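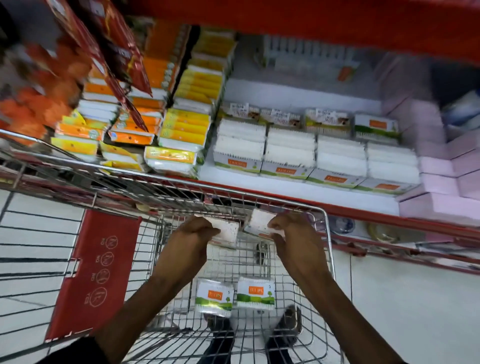
Retail Operations I
Unit 4: Picking a Customer Order from the Sales Floor
Instructor: Najwa Sfeir

Read this before the store visit in November. Bring the pick sheet and a pen. The Atallah store opens its floor to us before the lunch rush, so be at the side entrance by 9:30 a.m.

1. What order picking is

A picker walks the aisles with a shopping cart and collects goods for a customer who has ordered ahead. The stock comes off the same shelves other shoppers use. The Atallah store carries 2,000 items in health and personal care, and most of the picking errors recorded in last term's exercise came from that department. Cotton goods were the worst group.

2. Why cotton goods get mixed up

Swabs, pads, rounds and balls are usually shelved together. They share a brand, a white product and a clear or partly clear pack. Within one brand, the band color often separates one version from another, so an orange band and a yellow band may be two different items at two different prices. Do not assume which is which. Read the label and compare the last four digits of the barcode with the sheet.

Pack count is the other common mistake. A customer who asked for the small pack does not want the large one, even at the same price.

3. Loading the cart

Heavy and rigid goods go toward the front of the basket. Light packs can go on the bottom if nothing heavy will be put over them. Cotton packs crush easily and the corners split.

Lay packs flat with the label up. You will check the cart against the sheet at the end of each aisle, and it is slow work if you have to turn everything over.

When the order calls for two of the same item, take both from the shelf together, hold them side by side and compare them before they go in. Look for a different size, a torn seal or an old label design. Put rejects back where they came from, facing forward.

Small boxes can tip or wedge in the wire. Set them against a larger pack.

4. Substitutions

If an item is out, check the sheet for the substitution code.
S = same brand, nearest size
B = any brand, same size
N = no substitution, leave it off

In our exercise Mulum and Turkum are treated as equal brands. Deltelach is not a substitute for either one. Write the barcode digits of whatever you took next to the original line.

5. The exercise

Your order has 15 lines. Work in pairs, one picking and one checking, and switch after line 8. Record your start and finish times. Last term's class picked 217 lines in all, and we will use their error log in Unit 5.

Park the cart parallel to the shelf and leave room for shoppers to pass. Do not leave it unattended.

Hand in the pick sheet with both names on it. Sheets without times will be returned.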